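Arquivado em: Formação interna | Instalações e equipamentos

Notas do orador - Bancadas, candeeiros e arrumação nas salas de trabalho partilhadas

Diapositivo de abertura. Agradecer o convite em nome do Instituto Loltton e recordar que a sessão se dirige aos responsáveis de sala. As regras de segurança elétrica têm sessão própria e não serão repetidas. O tema de hoje é mais modesto: o que se coloca em cima da mesa, o que se guarda junto da parede e em que estado se deixa a sala ao fim do dia.

Âmbito. As orientações aplicam-se às salas do edifício Ito e, a partir de dezembro, também às do edifício Ruotsalainen. Referir que as salas do segundo edifício são mais estreitas e que parte do mobiliário terá de ser encostada à parede. Quem tiver dúvidas sobre as medidas deve consultar a planta afixada à entrada de cada piso.

A mesa. Insistir na superfície livre. Uma mesa com tampo de 800 mm de profundidade comporta bem um candeeiro e o material em uso, mas deixa de o fazer quando se transforma em prateleira. O tampo claro tem a vantagem de tornar visíveis as peças pequenas e o inconveniente de mostrar todas as manchas; a limpeza faz-se com pano húmido, no sentido do veio, e nunca com produto abrasivo. (Pausa para perguntas sobre produtos de limpeza. Na sessão anterior houve várias.)

O candeeiro. Esta é a parte que costuma suscitar mais discussão. Ler devagar:
Os candeeiros de refletor metálico pousam sempre com a base inteira sobre o tampo, a 200 mm do bordo, no mínimo.
O refletor polido não se agarra com a mão. O candeeiro desloca-se pela haste ou pela base, depois de apagado.
O cabo segue por trás ou pela lateral da mesa, com folga suficiente para que a inclinação do refletor não puxe pela ficha.
Nas lâmpadas de aquecimento, a distância a papel, cartão e plástico é a que consta da ficha do equipamento. Não se improvisa.

Acrescentar, se houver tempo, a questão das sombras. Um candeeiro colocado diante de quem trabalha ilumina a mesa de forma muito diferente de um candeeiro colocado ao lado, e convém experimentar as duas posições antes de pedir outro ao armazém. O serviço Gumport tem recebido pedidos de substituição que se resolveriam com esta simples mudança.

Armários de gavetas. Mencionar que o modelo de plástico com fechadura na gaveta superior se destina a consumíveis e ferramenta ligeira. A chave fica com o responsável de sala e há 2 cópias na portaria. O que estiver fechado à chave deve constar da lista interior da gaveta.

O topo do armário. Ponto delicado, a tratar com tato. As embalagens acumulam-se ali com facilidade: caixas que alguém quis guardar para uma eventual devolução, sacos abertos, sobras de encomendas. A recomendação institucional é que o topo seja desimpedido todos os sábados, na mesma ronda em que se verificam os caixotes do papel. As caixas que tenham mesmo de ser conservadas vão espalmadas para a estante metálica, na prateleira inferior.

Estantes. O limite interno é de 200 kg por estante, distribuídos pelas prateleiras - os volumes mais pesados em baixo. Os suportes inclinados não servem para pendurar cabos nem casacos.

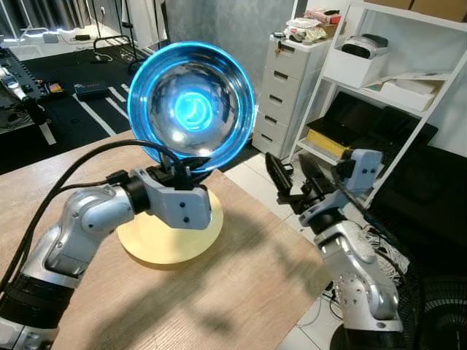 Distribuição das folhas. Cada responsável recebe a lista de verificação da sua sala e devolve-a assinada na portaria. As salas do edifício Ruotsalainen recebem a lista em versão provisória, ainda sem a parte relativa às estantes, que será enviada quando terminar a montagem. Passar a folha de presenças antes do intervalo.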